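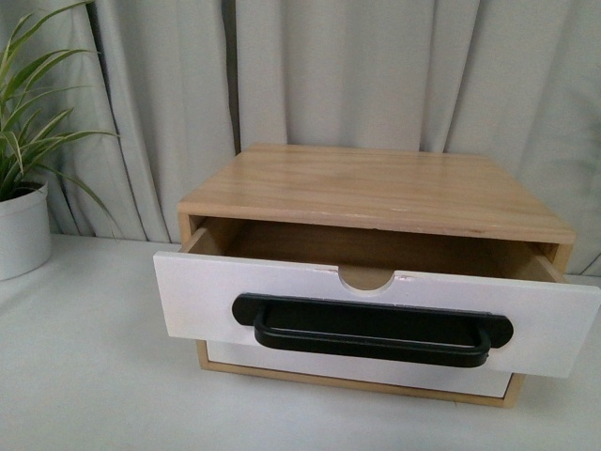
*Poste tiroir, plateau blanc : tiroir entrouvert, poignée noire en façade.*

**Rapport d'avancement – lot « démonstrations », projet Naltov**
À l'attention de Dorota Stępień, Domański
Mardi 2 décembre

Le plan de travail prévoyait 3000 démonstrations sur la tâche du tiroir. Nous en avons enregistré 1576, dont 448 ont été écartées à la relecture. L'écart avec l'objectif est important et je ne pense pas qu'il faille chercher à le combler dans la forme prévue en avril.

**Ce qui a été fait**

Les deux modes de démonstration ont été mis en service à Nisturcombe : le guidage à la main, où l'opérateur conduit directement le bras, et la téléopération depuis un pupitre. La consigne est la même dans les deux cas : saisir la poignée, tirer, lâcher, puis repousser le tiroir jusqu'à la butée. Le meuble est petit et sa façade déborde du caisson à gauche comme à droite, ce qui offre des prises que nous n'avions pas prévues. Plusieurs opérateurs ont tiré par l'encoche du bord supérieur, d'autres par un côté de la façade. Le tiroir s'ouvre, mais ces enregistrements ne montrent pas la tâche demandée. Ils forment la plus grosse part des rejets.

**Ce qui me laisse réservé**

Le guidage à la main donne des trajectoires propres et lentes. Distulwood, qui fournit le logiciel d'apprentissage, y voit des données de meilleure qualité. Je n'en suis pas convaincu. Une main humaine posée sur le bras absorbe une partie des efforts au moment du contact, et ces efforts-là manquent ensuite au robot quand il travaille seul. La téléopération est plus brouillonne, avec des hésitations avant la prise, mais elle passe par les mêmes capteurs et les mêmes moteurs que l'exécution.

Les taux de réussite présentés à la dernière réunion ont été obtenus avec le meuble remis chaque fois à la même place. Dès qu'on le tourne un peu, la pince arrive de travers sur la poignée. Je préfère ne pas reprendre ces taux ici tant qu'un essai à positions variées n'a pas été mené.

Reste la question du décor. Fond clair, plateau blanc, façade blanche, poignée noire : le contraste est très favorable à la vision. Je ne vois pas ce qu'on pourrait en déduire pour une cuisine ou un atelier.

**Suite proposée**

- Arrêter le guidage à la main, sauf pour former les nouveaux opérateurs.
- Réécrire la consigne en imposant la prise par la poignée.
- Faire varier la position et l'orientation du meuble entre deux enregistrements.
- Ajouter 2 autres meubles, dont un à façade sombre.

Je demande que l'objectif de volume soit suspendu jusqu'à l'essai à positions variées. Le budget opérateurs n'est pas modifié. Le contrat avec Distulwood, lui, est indexé sur le nombre de démonstrations livrées – il faudra en reparler avec eux avant de signer l'avenant.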